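Robots doing the washing up: are we there yet?

Posted March 13, 2019 by Fatska

Been meaning to start this one for ages. My brother-in-law swears blind that by the time his kids leave home there'll be a machine in every kitchen laying the table and clearing it again. I say he'll be lucky if it can manage a slice of cake. So, a plate, a bit of pudding and two very posh hands. Would you trust these with your tea?

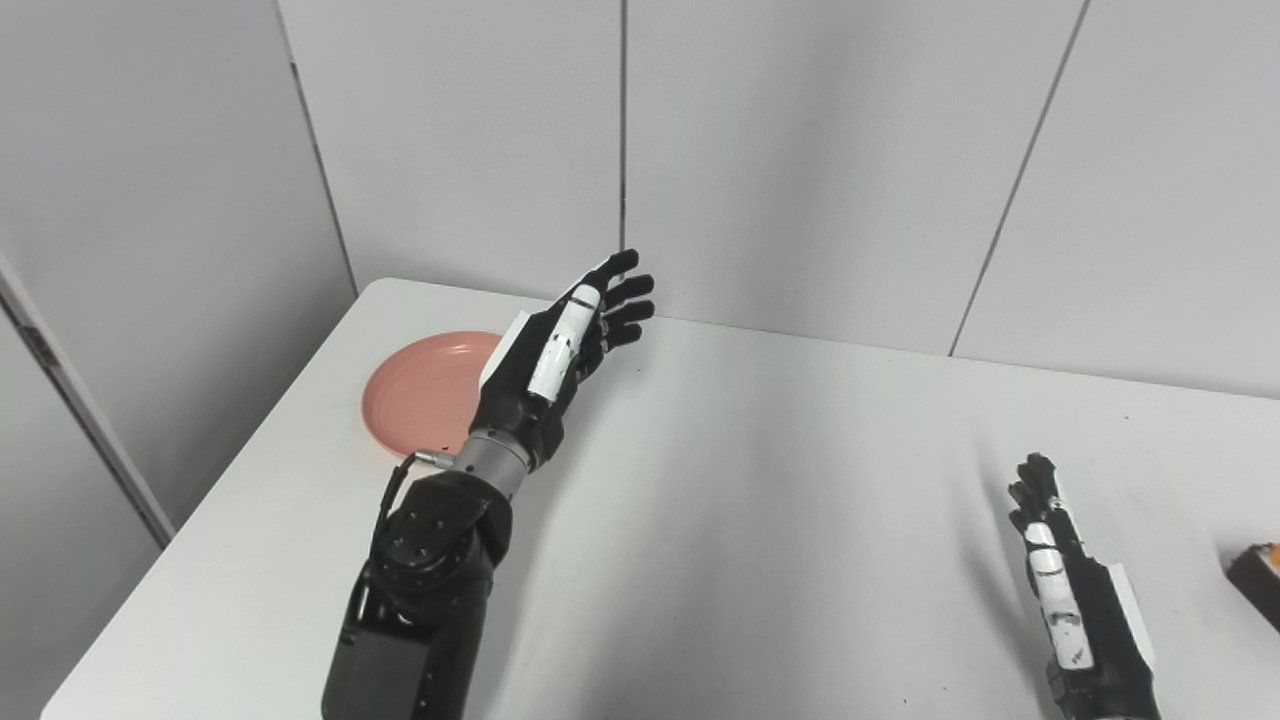
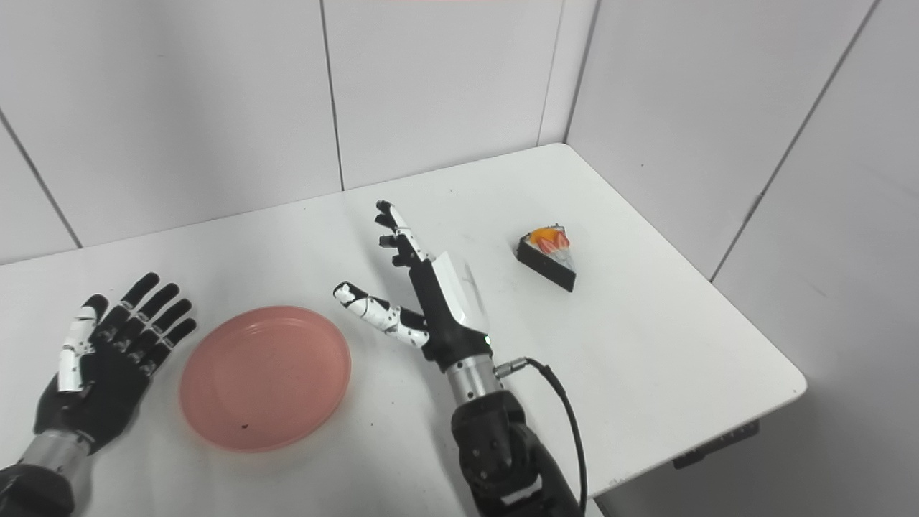 Category: Home & Workshop > Gadgets and Automation

Fatska again. My worry is the cake. A pink plate with a rim, fine, I reckon you could get your fingers under that somehow. But a wedge of cake with fruit on top? I can barely shift one of those from the tin to the plate without it going over on its side, and I've had 51 years of practice. I'd love to hear from anybody who works with this stuff for a living, or who just fancies an argument.

---

Trarunus wrote:

I'm on your brother-in-law's side, sorry! I work in a packing shed and we've had arms on the line since before I started. The one nearest me puts lids on tubs all day long and I think I've seen it drop 2 in the whole time I've been there. People said that couldn't be done either, because the tubs come down the belt all skew-whiff.

Look at the fingers on those. Four and a thumb, joints all the way along. Ours has a sucker and a prayer. If a sucker can do lids then that lot can do cake.

---

Seyoum wrote:

Trarunus, with respect, lids are lids. Every one is the same size and the same weight and it goes in the same place. My kitchen has never had the same thing in the same place for more than an hour.

I fix commercial dishwashers (the pass-through sort you get in school kitchens) and the machine is never the hard bit. The hard bit is the person scraping plates and racking them, and I've not met anything that can do that. You get a fork stuck under a bowl, a bit of foil, a napkin welded on with custard. A twelve-year-old sorts it without looking.

Also, hard fingers and sponge cake, no thank you. I'd want a cake slice in that hand before it went anywhere near mine.

---

Fatska wrote:

Ooh, the cake slice is a good shout. Does it count as doing the chore if you give it a tool though? I suppose I use one.

---

Trarunus wrote:

Course it counts. You don't pick up soup with your fingers.

And Seyoum, I never said every kitchen by next Christmas. I said it'll come. Ours only used to do one size of tub and then in November they changed something and now it does both. Took them a morning.

---

Dillesero wrote:

Long-time reader, hardly ever post. I'm 68 and my hands aren't what they were, so I've got more of a stake in this than most of you, I think. I don't need something that can do cake. I need something that'll lift the big casserole out of the bottom oven and put it down where I tell it. If it took ten minutes I wouldn't mind, I've got the radio on anyway.

You're all arguing about whether it's as quick and neat as a person. I dropped a full dish of lasagne last winter and cried over it, so the bar's not very high in this house!

What bothers me is the cleaning of it. All those little joints, and the cable hanging by the wrist. I'd be in there with a cocktail stick getting crumbs out. Can you put a glove on them?

---

Seyoum wrote:

Fair point about the casserole, Dillesero, and I'd give you that one. A heavy thing with two handles, going from one known spot to another, I can see a machine doing that before it does my plates. I'd still want to stand well back the first time.

Gloves, no idea. I'd have thought rubber would bunch up at the knuckles, but it'd help with the grip.

---

Trarunus wrote:

We've got sleeves on ours, like a big sock. They get changed at the end of the shift and go in the wash. So yes, sort of.

---

Fatska wrote:

Right, I've shown this to the brother-in-law and he's claiming victory on the strength of the sock. I'm not having it. I've told him he can bring a robot round for Sunday dinner when it can get gravy off a roasting tin, and until then he's drying.

Anybody got anything at home already that does a proper job? The hoover doesn't count, mine's stuck under the sideboard again.

Contact us | Copyright 2019, all posts belong to their authors | Back to top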